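Falivville Community Build
Progress report to the Kuusk Fund, 06/09/2023
Prepared by Vaida Grīnberga, project lead

Where we are

The town hall has a roof again. I mention this first since the last report ended with a paragraph about why it didn't, and I gather that paragraph was read aloud at your end.

For anyone joining late: Falivville is a shared Minecraft town, open to players from the library's after-school groups, and your grant pays for the server, the moderators' hours and a modest amount of pizza. The town now has 1,307 registered builders. Most of them logged in once, placed a door in a field and left. We have kept the doors. They are becoming a district.

Finished this period

The harbor is done, apart from the water on the east side, which flows uphill for a few blocks and has been declared a fountain. Margus Strazds rebuilt the sea wall in stone brick after the sandstone version was voted "too beige" by the under-twelves, who vote on everything and show no mercy.

The railway runs from the harbor to the Unham quarter and back. It used to run only there. Passengers were expected to make their own arrangements.
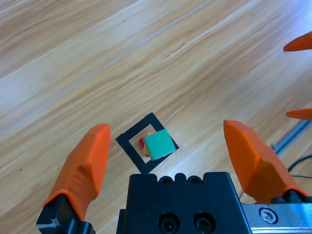

The library tower went up in a single weekend, mostly the work of Ieva Urbonaitė's group. It has reading nooks, a spiral staircase and a basement full of chickens. I have asked about the chickens twice and been told they are structural.

Not finished

The mansion on the hill. We promised you a mansion with gardens, and what we have is gardens. They are very good gardens. The hedge maze takes a determined adult over an hour, as Diarmuid Mac Giolla can confirm, and would rather not. The house itself is stuck on a disagreement between the spruce faction and the dark oak faction. Piret Ozoliņš has proposed a compromise involving both, and I'm sorry to say that both sides now agree they dislike it. We'll pick a wood by the end of September or I will build the thing in dirt.

The move to the Kovus map is also behind. Kovus is the bigger world we planned to join to the old one, and a test copy opened fine, except that every villager arrived in the same cottage. Margus thinks he knows why. He thought so in the spring as well, but this time he has a spreadsheet.

Problems

We had one serious griefing incident. Somebody filled the town square with lava on a school holiday, and we restored it from backup the same afternoon. The culprit turned out to be nine and very sorry, and is now in charge of fire safety. There have been no fires since.

Backups now run every 4 hours. They used to run when Diarmuid remembered. 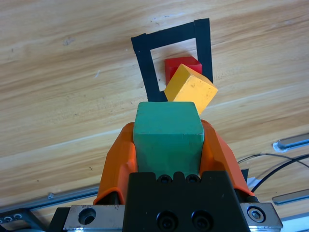
Money

Spending is on budget. Server costs went up slightly when we raised the player cap, and pizza came in under, owing to a bad month at the pizza place. We have $1,000 left in the equipment line and would like to move it to moderators' hours, if you'll allow it. The headsets we have are ugly but they work.

Next period

Pick a wood. Build the mansion.
Move 3 of the outer villages to Kovus, one at a time, with the villagers in separate houses.
Put signs in the hedge maze.
Write the building guide for new players, starting with a page on doors and what usually goes behind them.

You're welcome to visit the server before the next report. Take the train from the harbor, and please don't feed the chickens — there are enough of them down there already.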